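I'd been in the Lembridge office ten minutes before Vilém Beneš let me break his software. He swapped two lines in the planner, pressed go, and both arms politely refused to move. "Good," he said, "it's meant to sulk."

The planner is called Iturra, and its whole job is stopping two arms from wanting the same bit of air. Every 100 milliseconds it asks where each one is heading and who should give way.

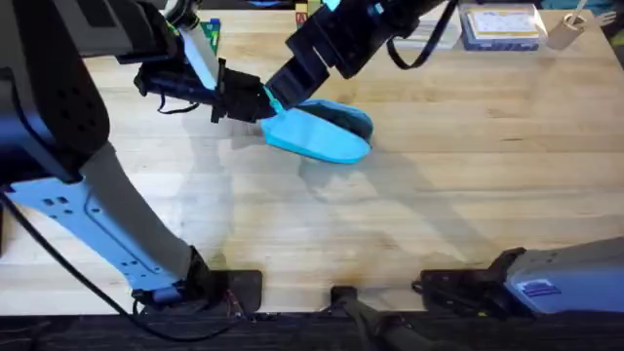 Soft things are where it gets fiddly! A rigid block stays the shape you think it is, but anything squashy bends as soon as two grippers have hold of it, and then the plan is out of date. Čestmír Šimko (he wrote the perception side) has logged 2249 runs so far and wants 3000 before October. I asked to see the worst one. He had it bookmarked.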